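Início Arquivo Guias Descarregar Contacto

Leitura: 4 min

# Kikus: bolsas transparentes e peluches

Ficha de dados + leia-me. Mantido por Obaidul Biswas, revisão de Pranab Siddiqui. Última mexida: 3 de dezembro.

## O que é

Registo de arrumação de peluches em bolsas de plástico transparente. Um peluche, uma bolsa, uma mesa. Começou em junho como lista interna da Zumiso para decidir que bolsa comprar para a ludoteca, depois cresceu. Hoje tem 3,700 entradas, das quais 3,000 já revistas. O resto está na fila, paciência.

Cada entrada = um peluche posto (ou não) dentro de uma bolsa, com notas curtas. Nada de roupa, nada de puzzles. Para puzzles ver a lista Birnell, é outra coisa.

## Estrutura

- `bolsas/` fichas das bolsas, uma por modelo
- `peluches/` fichas dos peluches
- `sessoes/` as notas, por ordem de entrada
- `LEIAME.md` este ficheiro

Campos em `sessoes/`:

- `peluche`: nome curto, minúsculas, sem acentos (urso, panda, lebre_g)
- `bolsa`: código da bolsa
- `orientacao`: cabeca_cima, cabeca_baixo, deitado
- `frente`: para_boca, para_fundo, lado
- `fecho`: sim, nao, nao_tem
- `resultado`: dentro, parcial, fora
- `nota`: texto livre, curto por favor

## Bolsas

Só plástico transparente. As opacas sairam na versão 2, ninguém conseguia rever as notas sem abrir tudo outra vez. Com a transparente vê-se logo se a orelha ficou dobrada.

O debrum conta. Uma bolsa sem debrum desaparece em cima de madeira clara, procura-se o canto com os dedos e perde-se tempo. Com debrum branco o canto vê-se.

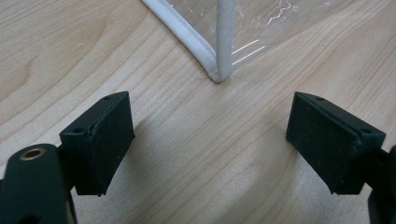 Medir sempre pelo lado de fora do debrum, de canto a canto, com a bolsa espalmada. Quem mediu por dentro (eu incluido, nas primeiras) tem de corrigir. São 33 fichas com a medida errada, estão marcadas com `rever_medida`. Não apagar a medida antiga, passar para `nota`.

Vincos: anotar só se atrapalharem a abertura. Plástico que vem dobrado de armazém tem sempre vinco, não interessa. Riscos finos também não. Rasgão na costura sim, e a bolsa sai de uso.

Não limpar com álcool. A Karunaratne, que nos forneceu o primeiro lote, avisou e mesmo assim houve quem limpasse. Ficaram baças. Pano húmido, secar, guardar espalmada.

## Peluches

Tamanho pequeno e médio. Critério: cabe numa mão aberta ou pouco mais. Os grandes foram para uma pasta à parte que ainda não publiquei.

O que se regista na ficha:

- cor de base e manchas
- orelhas, chifres, folhas, laços, tudo o que fica espetado
- etiqueta: tem / não tem / cortada
- olhos cosidos ou de plástico
- se se aguenta sozinho em cima da mesa

Apliques no topo da cabeça são o mais chato. Prendem na boca da bolsa e viram-se. Entrar primeiro com a cabeça resolve em muitos casos mas depois o peluche fica de pernas para o ar e a ludoteca não gosta. Usar `cabeca_cima` sempre que der, e se o aplique virar escrever em `nota`.

Etiquetas: não cortar. São tecido, dobram, às vezes ficam de fora da boca. Não conta como `parcial` se for só a etiqueta.

## Mesa e posição de partida

Mesa clara, limpa, só o que é preciso. Bolsa mais para trás, peluche mais perto de quem arruma. Boca da bolsa para cima se ela se aguentar de pé, se não, deitada com a boca virada para quem arruma.
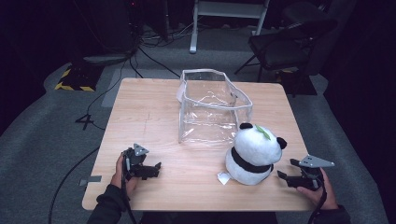

A orientação de partida é o campo que mais erros tem. Escreve-se `para_boca` por hábito, sem olhar. A regra: frente é a cara, não é a barriga nem o lado mais bonito. O panda é um bom caso para treinar, de costas só se vê a faixa preta à volta do corpo e as duas orelhas, e a folhinha verde na cabeça engana, porque parece marcar a frente e não marca nada. Na dúvida rodar o peluche na mão, ver a cara, voltar a pousar como estava, e só depois escrever. Se caiu ao pousar, é `deitado`, mesmo que se volte a endireitar.

Distância entre bolsa e peluche: não se mede. Cerca de 2 palmos na ficha antiga, deixou de ser obrigatório.

## Arrumar, em curto

1. Abrir bem a boca, descolar as duas faces do plástico.
2. Peluche pelo tronco, nunca pela orelha nem pelo aplique.
3. Descer até ao fundo. Endireitar orelhas por fora, através do plástico.
4. Fechar se tiver fecho.
5. Escrever logo. Não deixar para o fim do dia.

## Problemas conhecidos

- `lebre_g` e `lebre` são o mesmo peluche numa parte das entradas antigas. A unir.
- Códigos de bolsa com zero à esquerda perdem o zero ao abrir na folha de cálculo. Importar como texto.
- `fecho: nao` usado onde devia ser `nao_tem`. O Pranab está a tratar.
- Notas em inglês misturadas. Ficam assim.

## Uso

Livre para escolas, ludotecas e lojas. Citar "Kikus, Zumiso". Correções por mensagem ao Obaidul, com o código da entrada, senão não encontro nada.

Recentes

Birnell: puzzles e caixas com tampa
Como guardar bolsas de plástico sem vincos
Etiquetas de tecido: lavar ou não lavar
Folha de registo em branco, versão 2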